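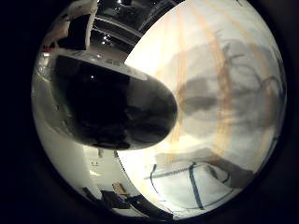
Ornico fingertip seen from the wrist camera, white surface beyond it.

Okay, so I sell these fingers and I use them too, which means I get to tell you about the fault before you buy one! The Ornico is our black, rounded finger with the broad tip, and it's the one I reach for most days. But the first batch had a problem. After some 705 cycles the base screw on mine started backing out, the finger sagged a little, and the controller had no idea (it only watches motor current, and the current looked fine). Next thing I knew it was dragging along the panel instead of stopping short of it.

Bimla Tyagi had the same thing happen on her Truklow arm in April -- hers let go completely and landed on the bench. No one hurt, thank goodness.

What's changed: every Ornico now ships with a locking screw and a spare. Mine has done 2,991 cycles on the new one and hasn't budged. Got an older finger? Write to Jitendra and he'll mail you the screw kit, free.

Please power the arm down and wait 60 seconds before you put your hand anywhere near the finger. I skipped that once and got a good pinch.

Fits Truklow and Fivell wrists. Sold in packs of 2.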